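4. Recording demonstrations with the leader arms

This section is for the operator who will teach the Surnen two-arm station by remote control. The reader should have finished section 3 (power-up and homing). If the arms were moved to another table after homing, please do section 3 again before you continue.

In this guide, "leader" means the small arm which you hold in your hand, and "follower" means the big arm which works at the table. The left leader always moves the left follower, seen from the operator's chair.

4.1 Preparing the table

1. Clear the tabletop of tools, cups and papers. Only the bins and the items of the task may stay.

2. Put the first bin in the middle of the table, where both followers can reach it. Put the second bin farther back and to one side. The two bins should be different colours, so that people who review the recordings later can name them without mistake.

3. Fill the first bin with soft items only. Old clothes, cloth bags and small plush toys are all suitable. Do not fold them. The robot must learn from items that lie as they fall.

4. Check that no item has a metal zipper pull, a hard badge or a long drawstring. Drawstrings wind around the finger joints and you will spend your afternoon with tweezers.

5. Move each follower by hand through its full reach, with the motors off, and watch the cables. A cable must never become tight, and it must not lie over the bins.

Note: The table height for the Makowska frame is 520 mm below the shoulder axis. If you use your own table, measure from the shoulder axis down to the tabletop, and write the value in the Workspace page of the Tanlow software.

4.2 Connecting leader and follower

1. Sit down first. Adjust the chair until your elbows are at the same height as the leader bases.

2. Bring both leaders to the rest posture: upper link vertical, forearm horizontal, grip open.

3. In Tanlow, press Pair. The software compares the joint angles of each leader and its follower. If the difference is too big, the button becomes orange and the name of the joint is shown. Move the leader slowly until the button is green.

4. Press Engage. The followers will now copy your movement. For the first two seconds they copy at reduced speed.

CAUTION: Never press Engage while another person has a hand or arm over the table. The followers do not feel a soft contact, and they will push until the current limit is reached.

CAUTION: Keep one foot close to the stop pedal during the whole session. Releasing the grips does not stop the followers. They hold their last posture, and if the leader falls down by its own weight, the follower goes down with it.

4.3 Recording one episode

1. Start with both grippers above the rim of the bin, with a hand's width of free space. Begin every episode from this posture.

2. Press the left thumb button. You will hear one short tone and the recording starts.

3. Choose one item from the top of the pile. Take the item which is easiest to reach, even if you would prefer another colour.

4. Lower the gripper at an angle, not straight down. With an angled approach the fingers catch a fold in the cloth and do not press flat on it.

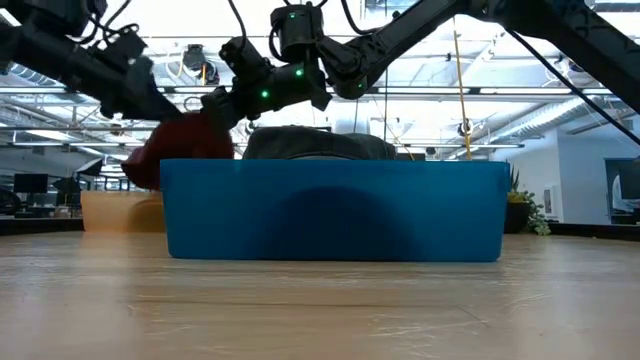 5. Close the grip fully and wait for one breath before you lift. New operators lift too early, and then the model learns to lift too early also. It is a very good pupil in this respect.

6. Raise the item until its lowest corner is over the rim. Large pieces can need both arms. In this case, bring the second gripper to the hanging part, close it, and only then continue to lift.

7. Move to the second bin, lower the item, and open the grip. Do not throw.

8. Return to the start posture and press the left thumb button again. Two short tones confirm that the episode is saved.

An episode can be up to 1,290 frames long. After this the software closes it by itself and marks it "Long". Long episodes are kept on the disk, but they are not used for training unless you tick the box in the Review page.

4.4 When something goes wrong

If the item falls back into the first bin, you can try again inside the same episode. One recovery is useful for the training. After a second drop, please discard the episode with the right thumb button.

If the item falls on the floor, discard the episode. Press the stop pedal before you get up from the chair to pick it up.

If the bin is dragged by the gripper, discard the episode and put the bin back at its place. We recommend two small marks of tape at the front corners.

If you took two items together, continue and finish normally, then set the label to "Double" in the Review page. Do not try to shake one of them off.

4.5 How many episodes

For one task with soft items, 200 good episodes are enough for a first training. The demonstration model delivered with the station used 2,797 episodes, made by several operators, so please do not be disappointed when your first result is slower and more hesitant.

Change the pile between episodes. Mix it by hand, and turn some items inside out. Also move the second bin a little from time to time, and do some of the work in the morning light and some in the evening if your room has windows.

Take a break when your wrists become tired. Tired movements are shaky, and the shake is recorded very exactly.

4.6 Ending the session

1. Bring both followers to the rest posture over the free part of the table.

2. Press Release, and hold the leaders until you feel them become loose.

3. Switch off the motor supply. The computer can stay on to finish copying the files.

Questions on this section can be sent to Bogumił Zieliński at Rumard service. Please attach the session log and the software version.

Section revised 2023-02-04. The next revision, in March, will add the foot switch for the gripper lock.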